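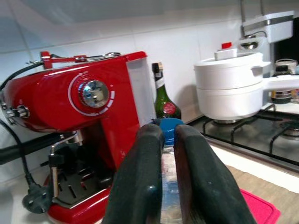

11/6/22

I woke up before the alarm and went to the kitchen in socks. The floor was cold. I wanted coffee first and everything else later, but the coffee machine was still not plugged in from yesterday, when I pulled it forward to clean behind it. The black plug was lying on the counter. I stood and looked at it for a while like a person who has forgotten what plugs are for.

It is now six months that we have the red machine. Kacper bought it in May from a man in Clommont, and he paid 110 for it, and on the way home he told me 128, then he corrected himself, and I still don't know why he would say more and not less. I did not want it. I said it is too red for our kitchen, where the rest is white and black and tired. Now I would be angry if somebody took it away. I like the big round knob with the small red marks around it. I turn it slowly, I think more slowly than is necessary.

The cleaning behind it was not nice work. Old coffee goes everywhere, also to places where I never made coffee. I found one button and the small spoon which I accused Radosław of losing. I must write him a message. I wiped the wall, I wiped the black grid where the cups stand, and I rinsed the water tank with vinegar as Stanisława told me, and after that with clean water many times, and the first cup today still had a little taste of salad. The second was good.

At noon I cooked beans. I used the white pressure cooker, which I am afraid of. My mother had one that screamed, and we children had to leave the kitchen when it was on the gas. This one is polite, it has only the small red valve on the top and it makes a noise like somebody who wants to interrupt you. I gave it 30 minutes on the left burner and I stayed in the doorway all this time with a book. I read the same page I don't know how often. The beans were too soft but the taste was right. Next time less, or maybe other beans.

The green bottle is still beside the coffee machine, by the wall. Bronisława gave it to us when we moved in and said we must open it when the kitchen is finished. The kitchen is not finished. The man from Sadowski wants 4000 for the new cupboards and he did not even measure, he only looked from the door and breathed in. So the bottle waits. Kacper says that a kitchen is finished when you can cook beans in it. I told him this is what people say when they want to drink the bottle. He did not argue and he washed the dishes, so I suppose I won, or he did.

In the afternoon rain. I called Stanisława about the vinegar and she laughed at me, she had said two spoons and I understood two cups. My hearing on the telephone is still bad in this language, especially numbers. We talked almost one hour, mostly about her knee and about the train to Galtbridge, which they changed again.

For tomorrow: buy coffee, not the cheap one. Ask Kacper what we do with the plastic bottle with the blue cap, it stands there beside the machine and each of us thinks the other one needs it. Soak nothing overnight, I have had enough beans for this week.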